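Sobre a revisão do regulamento da copa partilhada

Terça-feira, 9 de dezembro de 2025

Retomo neste espaço um assunto que ficou em aberto em outubro, quando foi apresentada aos condóminos do edifício Lastham a primeira versão do regulamento da copa do piso térreo. O texto então distribuído ocupava 9 páginas e tratava em pormenor dos horários de utilização, mas dedicava uma única alínea à limpeza. Considero que essa proporção deve ser invertida.

A experiência dos últimos meses demonstra que os conflitos de horário são raros. As reclamações que me foram dirigidas por escrito dizem respeito, na sua maioria, a louça por lavar, a alimentos sem identificação no frigorífico e à utilização da bancada como local de arrumação permanente. A Dra. Dorota Wieczorek, que administra o edifício vizinho, teve a amabilidade de me facultar o regulamento ali em vigor, designado internamente por Norma Vonden, e dele retirei várias das disposições que passo a defender.

A primeira é a da bancada livre. Cada utilizador deverá retirar os seus utensílios no prazo de 40 minutos após a refeição. Os objetos de uso comum, como tabuleiros, escorredores e panos, ficam excluídos desta obrigação, devendo contudo ser lavados e secos por quem os tenha utilizado. 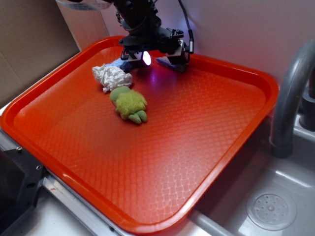

A segunda disposição refere-se à identificação dos alimentos. Propõe-se a aposição de uma etiqueta com o número da fração e a data de entrada no frigorífico. Decorridos 10 dias, o conteúdo poderá ser eliminado sem aviso prévio. Reconheço que este prazo suscitou objeções, nomeadamente da parte dos residentes que se ausentam com frequência, e admito que venha a ser alargado para os produtos conservados no congelador.

A terceira diz respeito aos encargos. A empresa Kapoor apresentou um orçamento anual de 3.906 euros para a limpeza quinzenal da copa e do corredor adjacente. O valor parece-me elevado para a frequência indicada, e foi solicitada uma proposta alternativa à Wirninent, da qual se aguarda resposta. Até lá, mantém-se o sistema de rotação entre frações, com a escala afixada junto à porta.

Subsiste a questão das sanções. A versão de outubro previa a suspensão do direito de utilização à segunda infração. Entendo que a medida é excessiva e de difícil aplicação, uma vez que a copa não dispõe de acesso individual. Um aviso escrito, seguido da imputação do custo de limpeza à fração responsável, seria suficiente na generalidade dos casos.

Os comentários à nova redação podem ser deixados abaixo ou entregues na minha caixa de correio, com indicação da alínea a que se referem.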